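The Slow Part Is the Clock
By Prakash Iyer
28 Nov 2021

When Savita Chauhan started to write software for two-handed robot tasks, she expected that the planning would take most of her year. She was wrong, and she says so without embarrassment. Most of the year went to time stamps.

Her small team at Dresari works with demonstrations. A person holds a gripper in each hand and does a household task, and the software must learn from it a policy which a pair of robot arms can follow. Each gripper has its own camera. The two recordings have to agree on where the hands were, and also on when.

“If the left hand is late by a few frames, the policy learns to close on air,” Chauhan told me. “You look at the training loss and everything seems fine. Then you run it and you want to cry.”
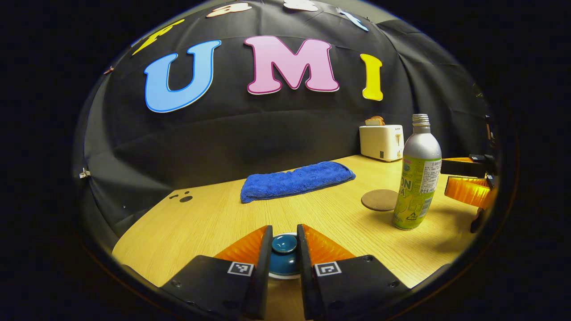

The tool they wrote for this is called Bimgate, and it is not a beautiful program. It has one window and a long settings file. It reads the square markers on the fingers to find how wide each gripper is open, then it compares this signal with the camera motion and proposes a shift between the two sides. A human can accept the shift or move it by hand.

In April the team let Bimgate loose on its whole archive, 2605 demonstrations. Nearly 200 of them were rejected in the first pass. Chauhan spent three days looking at the rejected ones, and many were good recordings. The program had lost a marker when the wrist turned quickly, and it guessed a closed gripper where it should have said that it did not know.

The correction was short. Bimgate now keeps a confidence value for every reading, and the planner, which has the name Ilton, ignores the weak ones – or asks for the other camera, if that one has a better view.

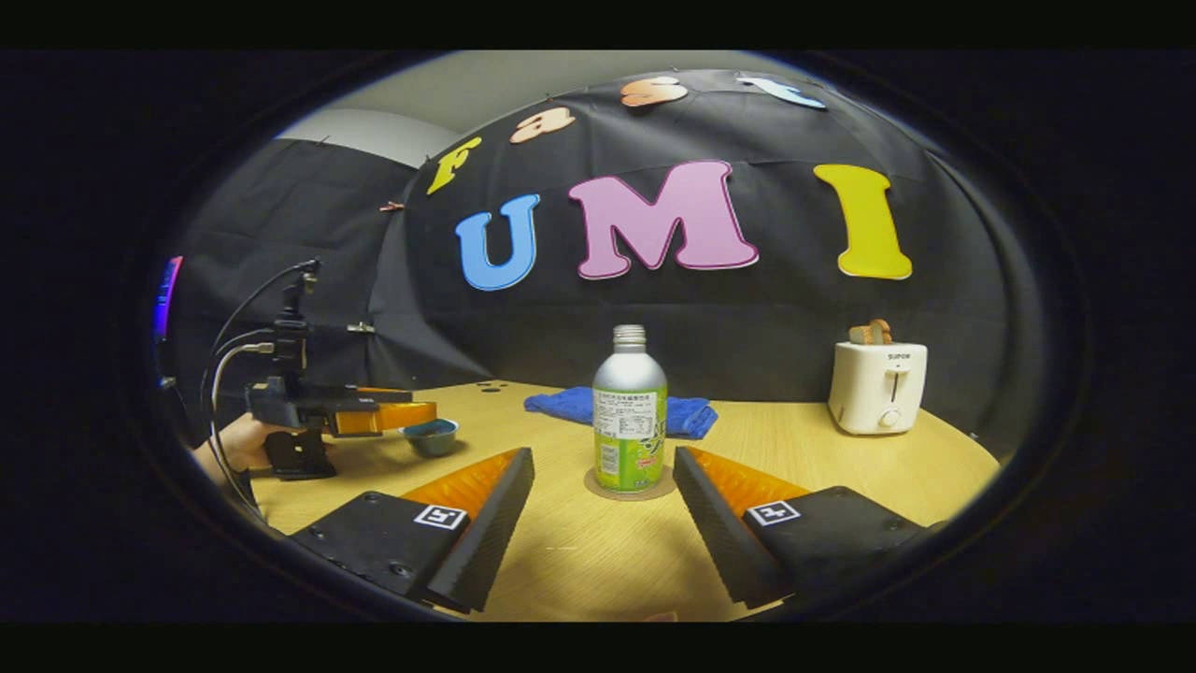
Ilton is the part that visitors want to see. It chooses which arm moves first and how near the two may come to each other. The early version was too polite. Both arms waited, each for the other, until somebody pressed the stop button. Now one arm always has priority, and the priority changes only after an object is released.

Chauhan is not fully satisfied with this rule. People do not take turns so strictly when they set a table, and the demonstrations show it. She wants the next version to learn the order from the data, but first she will rewrite the settings file, which has become so long that new colleagues are afraid to open it.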